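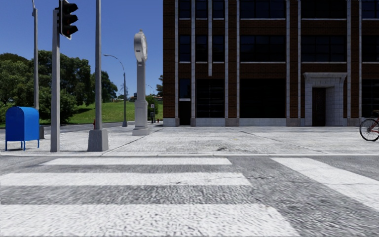 在洛克伍德上夜班的，已经没有人了

我第一次去Norard的测试部，是四月里一个下雨的早晨，伞忘在了地铁上，头发贴着脑门，前台姑娘递给我一条毛巾，说：“先擦擦，洛克伍德今天是晴天。”

我愣了好一会儿才明白她在讲什么。Lokwood，办公室里的人都顺口叫它洛克伍德，是一座只存在于服务器里的小城。红褐色的砖楼，灰白的石头壁柱，街角立着一座老派的落地钟，人行道边上有个蓝色邮筒，马路对面是一片绿得有点过分的山坡，天蓝得一朵云都没有。我在屏幕上看到这个路口的时候，心里第一个念头居然是：好想去那儿过周末啊！

可惜去不了。能在那里溜达的，主要是Tu。

Tu是Norard做的送货小车，半人高，沿着人行道走，给附近的住户送菜送药送猫粮。它上真正的马路之前，要先在洛克伍德里学会过马路、让行人、绕开停得歪七扭八的自行车。而我这次来，说好了要写的并不是车（写车的稿子已经够多了，我自己就写过，还挨过读者骂），我想看的是围着它上班的那些人。具体一点说，是去年还在上夜班、今年不用再上的那些人。

从前的夜班是怎么上的

测试部在一栋旧办公楼的顶层，电梯很慢，墙上还留着上一家公司的挂钩。靠窗的一排座位，椅子全是高背的，能放平。我问为什么，一位做了好几年测试的大姐拍了拍扶手：“以前拿来睡觉的呀。”

那时候，小车每改一版程序，就得有人坐在屏幕前，在洛克伍德里一个路口一个路口地跑。人来摆场景：把太阳挪到西边，让影子压在斑马线上；往人行道上添一个推婴儿车的；把自行车往路中间拖一拖。摆好了，按开始，盯着小车走过去，记下来，再摆下一个。白天程序组要改东西，机器腾不出来，所以跑场景的活全压在夜里。

大姐跟我形容那种困，说最难熬的是天快亮的那一段，眼睛看着斑马线，白条灰条白条灰条，看着看着就像在数羊。她有一回真的睡着了，小车在虚拟的路口傻等了大半夜，因为她忘了把信号灯打开。第二天早会上，回放投在大屏幕上，一车一灯，安安静静地对峙。“全组笑得不行，我也笑，笑完回工位哭了一场。”她讲这个的时候在剥橘子，分了我一半，很酸。

坐她旁边的小伙子补充说，夜班也不全是坏事。有补贴，楼下的馄饨摊只在半夜出，老板认得他们，会多抓一把虾皮。现在他想吃那碗馄饨，得特意定闹钟。

Prukine来了以后

半年多以前，公司上了一套叫Prukine的调度系统。我请工程师用我能听懂的话讲一遍，他想了想，在白板上画了一个圈，又画了一个更大的圈，然后放弃了，说：“就是它自己会排班，自己会出题，自己会判卷。”

这个我懂！

晚上大家下班，Prukine开始干活。它从洛克伍德里挑路口，自己换光线、换天气、换行人，一夜跑800个场景，早上6点之前出一份清单，把小车走得不对劲的、拿不准的排在前面。人八九点来上班，泡好茶，打开清单，从头一条看起。

上这套系统花了6个月，比原计划拖了不少。头一阵子它简直是个捣蛋鬼，出的题离谱极了：让行人从墙里走出来，让自行车竖着停在半空，还有一晚上给整座城下了同一场雾，浓得什么都看不见，然后认认真真地报告，小车在所有路口表现良好，原因是小车一步都没敢动。那位剥橘子的大姐说，那天早上她反倒有点高兴，心想这东西也会犯跟她一样的傻。

后来他们就给它立规矩。哪些东西可以动，哪些不能动；动到什么程度算合理。这些规矩是谁写的呢？是从前上夜班的那些人。程序组写得出漂亮的代码，可要说一辆自行车靠墙停着，车把通常会往哪边歪，得问盯了几年自行车的人。

我在旁边看他们改规矩，改得特别细，细到有点好笑。光是斑马线就能吵一个下午。洛克伍德的白漆是斑驳的，颗粒很粗，有几处露出底下的灰色沥青，新来的同事嫌它难看，想换成干净的。老测试员坚决不同意：真马路哪有那么干净？小车在干净的线上学会了，一出门碰上磨花的线就不认账，到时候谁去捡它？吵到最后，两种都留，让Prukine轮着用，旧的多给几轮。

我问他们，街角那座钟有什么讲究。大家面面相觑。有人说大概是最早做美术的同事喜欢，有人说是为了挡一挡视线，好让小车在拐角那里多留个心。没有定论。但谁也不肯删，理由是“它在那儿站了那么久了”。有个女孩子还告诉我，她刚入职的时候每次跟人约着一起看哪段回放，都说“钟底下见”，说的是屏幕里的钟。我觉得这句话可爱死了，记在本子上画了两道线。

那么，人呢

好了，该聊不那么可爱的部分了。

测试部原先的夜班班组撤掉了。我问得很直接：有没有人因此走的？部门主管也答得很直接：有，3个人。其中一位本来就想回老家；一位转去了别的公司，听说还是上夜班，也还是盯屏幕；还有一位，主管停了一下，说谈得不太愉快。

我后来跟那位谈得不愉快的通了电话。对方不愿意登出名字，我也就不多描绘了。电话里讲得很平静：“公司说得没错，那个活机器干得比我快。可是跟我谈话那天，桌上摆的那份表，也是Prukine排出来的。谁每小时看了多少条，谁漏了多少条，清清楚楚。我看了心里难受。我上夜班的时候，它还没来呢，我怎么知道有一天要跟它比？”

我把这番话原样转给了主管。主管沉默的时间比我预想的长，然后说，那份表后来不用了。我又追问，是因为有人难受才不用的吗？回答是：一部分是，另一部分是那份表确实算得不对，它把看得慢当成了看得差。看得慢的人，漏得往往最少。

这里我得插一句自己的私心。我写稿子也慢，编辑催我的时候，我恨不得把这段话打印出来贴在她桌上。

留下来的人，工作换了名目。原来叫“场景操作员”，现在叫“场景审读”。工资涨没涨？我挨个问了一圈，答案很有意思：基本工资涨了一点，夜班补贴没了，两下一抵，有人说差不多，有人说到手的少了。那个爱吃馄饨的小伙子掰着指头给我算，算完自己叹口气：“但是我现在能跟我妈一起吃晚饭了。我妈说这个算她出的钱。”

清单上的第一条

有个星期五，我厚着脸皮求他们让我也坐下来审一次。

大姐给我搬了把椅子（就是能放平的那种，太舒服了，危险），把清单上的第一条让给我看。又是那个有邮筒的路口。小车从人行道上过来，到了路沿，停了一下，往前探了探，又停了。系统给的判词是“犹豫，原因不明”。

我盯着看了三遍，什么也没看出来，于是瞎猜：是不是灯没亮？她说这条里灯是亮的，再猜。我说行人？附近没安排行人。我说那就是小车自己胆小嘛！她大笑，把回放往前拖了一点点，指着路边让我看影子。太阳被Prukine放得很低，灯柱的影子横着落在地上，正好压在路沿旁边，颜色深，边又齐，小车把它当成了一道沟。

“它怕掉下去。”她说，语气像在说邻居家的小孩。

她在旁边写了一行备注，建议专门出一组低角度太阳的题，各种粗细的杆子都要有。然后点下一条。前后也就是我喝几口水的工夫。

我当时特别想知道，这种眼力机器学不学得会。工程师们的回答分两派。一派说早晚的事，把她写的备注都喂进去，Prukine自己就会归类，现在已经能归一小半了。另一派说归类是归类，可头一回碰见的怪事，总得有个人先觉得怪。两派在茶水间吵起来，谁都没说服谁，水倒是烧开了好几回。

大姐自己怎么看？她说她每写一条备注，都知道是在教它。“有时候会想，我教完了，是不是也该走了。后来想想，我带过的徒弟也是这么把我的本事学走的，我也没少跟徒弟一起吃饭。”她又剥了个橘子，接着说：“不过徒弟会请客，它不会。”

早上的茶，下午的空

我在那儿断断续续待了一阵子，发现变化最大的可能是时间的形状，这个词有点文艺，可我想不出更好的。

上夜班的时候，活是平的，一个场景接一个场景，跑完一个算一个。现在的活是尖的。早上一来，清单摆在那儿，最难最怪的全在最前面，人得拿最清醒的脑子去撞。审到中午，好几个人跟我说，脑袋像被拧过的毛巾。从前那些简简单单、一眼就能放过去的场景，原来是可以让人喘口气的，如今全让机器收走了，剩下的每一条都要动脑筋。

这一点公司起初没料到。他们按“夜班那么多场景都看得过来，白天这点清单算什么”来定的量，结果才几个星期，大家就叫苦。有人周末在家看见斑马线都绕着走。后来改了办法：上午审清单，下午尽量不审，去做别的，改规矩也行，跟着真车出门也行。

我跟着出去过一次。一位审读员，一辆Tu，一条真正的人行道，风挺大的，路边有人在卖草莓。小车在前面走，她在后面跟着，手揣在兜里。走到一个路口，她忽然站住，掏出手机拍地面。我凑过去看，是井盖旁边新补的一块沥青，比周围的颜色深一截。“洛克伍德没有这个。”她说，高兴得像捡着了钱，“我回去就给它加上。”

从前她不出门的。入职好几年，她对洛克伍德每个街角都熟，哪栋楼的大门在哪一侧，消防栓离杆子多远，闭着眼都能说出来，可公司外面那几条街，她只认得去地铁站的路。现在她兜里总有一把拍来的小零碎：翘起来的砖，歪了的牌子，被树根顶开的缝。她说她看路的眼光都变了，跟男朋友逛街，老是低着头，男朋友以为她不开心。

也不是人人都喜欢出门。有位年纪大些的审读员膝盖不好，宁可坐着，跟着车走一趟要歇半天。他跟主管提了，换来的安排是下午给新人讲旧案子，把这些年攒下的怪事一件一件讲给他们听。我去蹭过一堂，讲的是自行车，单单自行车就讲了一整堂！只露出一个前轮的，靠墙的，倒着的，筐里坐着狗的。他说小车最怕看半截的东西，只看见一个轮子，就猜不出后面还有多长一截，那怎么办呢，就得教它宁可绕远一点。底下的新人记得飞快。我也记了，虽然我这辈子大概都不会去教一辆车绕开自行车。

谁来按那个按钮

还有件小事我犹豫要不要写，想来想去还是写吧。

Prukine跑完一夜，会给每版程序一个结论，通过或者不通过。有那么一段时间，通过了就自动往真车上送，没人拦。效率高极了，程序组开心极了，审读组很不开心。他们的意思是，夜里放出去的版本，早上我们才看到清单，万一清单头一条就是个大问题，车都已经在街上了，那我们审的是什么呢，审历史吗？

这个事闹得比换斑马线大多了。审读组写了一封信，大家一起署名，要求把最后那个按钮还给人。公司内部怎么讨论的，我没能旁听，只知道结果：现在每一版要上真车，得有审读员点头，点头的人当天就在办公室，出了状况找得到。程序组有人抱怨，说又慢回去了，版本常常要多等一个上午。

我问主管，那不是白自动化了吗？主管说机器省下来的是夜里那些钟头，白天这一个上午，他们愿意花。我觉得这话有点漂亮，就又去问馄饨小伙子，他的说法朴素得多：“轮到我点头的那天，我午饭都吃得慢一点，怕漏了什么。以前上夜班可没有这种感觉，以前就盼着天亮。”

那个按钮长什么样呢？我特地去看了，就是屏幕右下角一个灰扑扑的小方块，上面两个字：放行。有人在显示器边上贴了张便条，写着“再看一眼路沿”。

回家路上

稿子写到一半，我又去了一趟Norard，送杂志社的旧刊给他们垫桌脚（他们要的，真的）。到的时候天刚擦黑，大家正收拾东西下班，大屏幕上Prukine已经开始挑今晚的路口了，画面停在那个街角，蓝邮筒，落地钟，砖楼的大窗户黑沉沉的。剥橘子的大姐关了自己的显示器，冲大屏幕摆摆手，拎着包跟我一起等电梯。

电梯照旧很慢。她问我文章里会不会写她打瞌睡的事，我说会，她说那行，但要写清楚，是信号灯忘了开，小车没有错。

我说一定写清楚。出了楼门，馄饨摊还没来，我们在路口等灯，她低头看了看地上的线，说这条该重新刷了，然后绿灯亮了，我们就过去了。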